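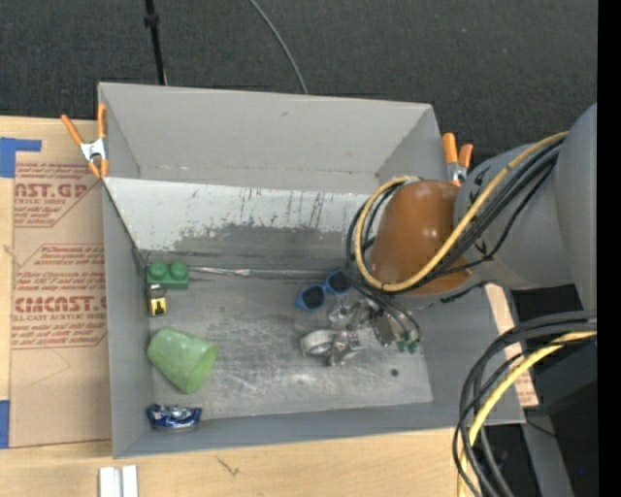 Mixed-item picking by the month: we look at the Batari subscription

Readers who came to the July meeting will remember the sales pitch from Sillorel, which now rents out a bin-picking package under the name Batari. You get an arm, a gripper, the software and a support line, and you pay a monthly fee in place of buying the lot. The claim on the flyer is that it will pick "anything you can drop in a tote" with no training on your items. Several of you have asked whether it is worth a call. My short answer is to make the call, but have your own box of junk ready when you do.

I went along to the trial at Akwood, where Amarachi Adebisi runs returns and lost property for a chain of leisure centers. Her stock is the sort that makes these systems sweat. One gray bin might hold a pair of blue-framed sunglasses, a small padlock, a toy building block, a light green cup lying on its side and something in a shiny crinkled wrapper. Not one of those wants to be gripped the same way. Sillorel's demo video uses cartons and shampoo bottles, and I would ask you to notice that before you notice anything else.

On simple shapes I have few complaints. The block and others like it came out cleanly and landed where they were meant to. The wrapper was slower, and twice the arm went back to a spot it had already tried. Sunglasses were the weak point. With the arms folded, fine. With one arm open, the gripper tended to catch the thin part and let go on the way up. The software logged that as a "completed attempt," a phrase I would want defined in writing before I signed for it.

Corners deserve a paragraph of their own. Anything that rolls or slides up against a wall of the bin is harder to get at, and small things do like to end up there. Sillorel's engineer, Dwight Caron, suggested giving the bin a shake between cycles. Amarachi asked who would be doing the shaking. He said a powered shaker was available as an extra.

Then there is wear. Look at any bin that has had a metal gripper working in it and you will find scuffs and cloudy patches on the floor, and at the back of this one the pale sloping panel is worn to dark gray in a ragged patch. Bins are cheap, but the contract lists them as a consumable and you pay. I would also ask about the cables. Quite a few run along the outside of the arm, held on with ties, and a loop of yellow one stands out from the orange cover. Dwight tells me the rental units are dressed the same way and that a snagged cable is covered for the first 6 months. After that it is a call-out charge, and he did not have the figure with him.

What you get for the fee:

Arm, gripper and control box, delivered and set up
Software updates for as long as you rent
Phone support, answered by a person during office hours
One retraining visit per year

What you do not get:

Bins, clamps or a table
The shaker
Weekend cover
Any promised pick rate

That last line is the one I keep coming back to. When I asked for a number, I was given a range so wide that I have left it out. Amrit Lachance, who rented an earlier version for the parts counter at Roman, says his settled down after three weeks and he has kept it on - but he sorts the same 19 parts every day, and he would not put it on mixed goods.

The minimum term is 5 months, with notice due one month before the end. Miss the date and it renews for the same again. Thérèse Vachon read the terms for us and has marked up a copy with the clauses she would push on, mostly the renewal and the consumables list. She is happy to send it to any member who writes in.

If you do book a trial, fill the bin yourself and include the things your staff hate handling. Ask to see failed picks counted separately from finished ones. Shirley Desjardins is keeping a list of members who want to go in on a shared trial, and she needs names by November 6, 2024.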